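Can a robot put the cups away? Grellum shows first results

December 8, 2024

The small company Grellum has presented the first results of its work on household chores by machine. During the autumn its team gave the same kitchen tasks to a pair of robot arms again and again, and wrote down each result. In total there were 3,476 attempts. The company says it wanted to have honest numbers before it speaks with buyers.

The tasks were chosen from daily life: to hang cups on a stand, to fold a dish towel, to put spoons in a drawer, to close a lunch box. There were 8 tasks in all. For a person each of them takes a few seconds and no thinking. For the arms it is still a different matter.

"People see a video of a robot which cooks and they believe the problem is solved," says Natanael Lacerda, who leads the tests. "Then they come to us, and they watch how long one cup can take. Some of them are disappointed. I tell them that two years ago we did not even try it."
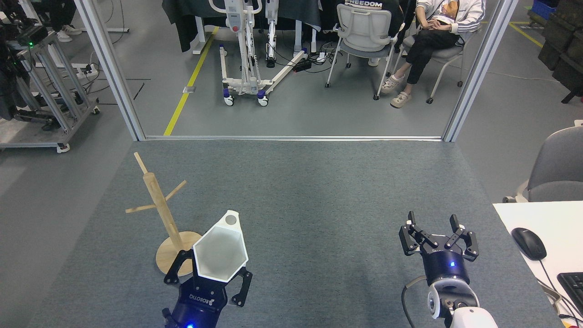 According to Lacerda, picking up a cup is now the easy part. The difficulty begins when the handle has to meet the peg. The arm must turn the cup to the right angle, come near without pushing the stand, and let go at the correct moment. If the cup hangs a little crooked, a person corrects it with one finger. The machine often has to start again from the beginning.

In 373 of the attempts a member of the team had to stop the arms by hand. Most of these cases were with the towel, which changes its shape each time it is touched. The drawer gave fewer problems than expected. Grellum did not give separate results for every task, but it says that it will publish them in January.

Kátia Tavares looks at the question from the other side. She manages the kitchen of Limer, a lunch restaurant with a small shop, and she visited the tests in the last week. In her kitchen the cups come out of the dishwasher in large numbers, and the staff put them on the shelves while they talk with guests and listen for the oven.

"I would be happy to give this work away," she says. "My people have pain in the shoulders from it. But I can't have a machine that needs an engineer next to it. Then I pay for two persons and I get one cup."

She sees more chance in the shop part, where the same packets go to the same place every morning. Lacerda agrees that shelves with fixed places are closer to what the arms can do today. Grellum has planned a trial of this kind with Limer, at first outside of opening hours. The price of the equipment is not decided.

For private homes the company does not want to promise a year. Every kitchen is different, Lacerda says, and in most of them somebody has moved the cups since yesterday. The next round of tests will use cups and stands which the arms have not met before. Visitors can attend by appointment.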